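Village shop to stay open late as parcel counter wins a second year

26 March 2026

I popped into the shop for milk this morning and came out with a news story, which is how most of my reporting gets done these days. The parcel counter at the back of Pistum is staying! Mhairi Laing, who took the shop over from her aunt, told me over the till that the agreement with Visanton has been renewed for another year, and that the late opening goes on with it.

If you live up the glen you'll know what a relief that is. Before the counter opened last July, anything that didn't fit through a letterbox went back to the depot, and the depot is a 47 mile round trip from my front door. I did it once for a pair of slippers. They were the wrong size, so I did it again.

The new arrangement is much the same as the old one, with a few changes. The counter will be open until eight in the evening on weekdays (it was half past six through the winter, and that never suited anybody coming home on the late bus). Parcels will be kept for ten days before they go back, up from a week. And you'll be able to send things as well as collect them, as long as they're already labelled and not too heavy for Mhairi to get over the counter.

Callum Ritchie, who does the van run for Visanton, reckons the shop took in 188 parcels in the week before Christmas. I'd believe it. I was in that week for stamps and the boxes had got as far as the bread. Innes Munro had to lean over somebody's new duvet to reach the rolls, and then had a good moan about it at the bus stop, though I noticed there were two parcels under his arm at the time.

It hasn't all been smooth, mind you. In the autumn there was a bad patch when the text messages stopped going out, and people were turning up on the off chance or not turning up at all. My neighbour Evander Purves waited the best part of a fortnight for a set of door hinges that had been on the shelf behind the crisps the whole time. Visanton have changed the way the messages are sent and Mhairi now rings anyone whose parcel has sat for 3 days. She'd been doing that off her own bat anyway.

Small things cause more bother than big ones, she says. A flat-pack wardrobe doesn't go missing, but a slim packet slides down behind something and that's the last you see of it until the shelves get moved. So there's a new set of pigeonholes going in for the little stuff, sorted by surname, and Alasdair Matheson is building them over the next couple of weekends. He did the shelves in the hall kitchen, if you want to see his work, and very solid they are too.
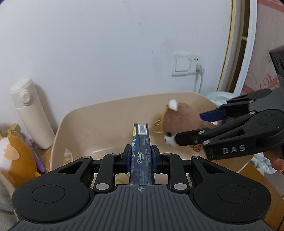 Do I need to bring identification to collect a parcel? Bring the text message or the card that came through your door, plus something with your name on it, and a bank card or a bus pass is fine.

You can pick up for somebody else too, so long as you've got their card or message with you. Mhairi was quite firm on this one. She knows nearly all of us by sight, and by voice, and in my case by umbrella, but the rule is the rule and she has to tick the box. Please don't huff at her about it. (I huffed, a bit, back in November, and I've since said sorry.)

There's some money in it for the village as well, which I hadn't known. The shop gets a small payment for each parcel, and a share of last year's has gone into the hall roof fund — £200 so far, with the same promised again this year. It won't mend the roof, but it'll go some way towards the tarpaulin.

What I like best is that people stay and talk. I know that sounds soft. But the shop had been very quiet since the café at Flinditz opened with its big car park and its scones the size of your head, and Mhairi admits she'd been wondering how long she could keep the lights on. Folk come in now for a parcel and go out with a parcel, a paper and half a dozen eggs. She's taken on a school leaver for the evenings, and she's selling olive oil from a firm called Manolakis which she swears she only ordered for herself. I bought a bottle. It's very good on toast.

Not everyone is delighted. The parking outside was tight to begin with and it's worse between five and six, when the school run people and the parcel people arrive together. Innes has asked, more than once, for the two spaces by the phone box to be marked as short stay, and Mhairi says she'd back him on that. In the meantime she'd be grateful if you'd use the lay-by past the church and walk back — it's two minutes, and there's a pavement all the way.

The new hours start next week. The pigeonholes will follow once Alasdair has found the right screws, and until then small parcels are staying in the blue crate by the till, so ask if you can't see yours. The counter will be shut over the Easter weekend but the shop itself will be open in the mornings for papers and rolls.

Oh, and there's a pair of child's wellies that came in February with no name on the label. Green, frogs on the toes. If they're yours, Mhairi would love to hear from you.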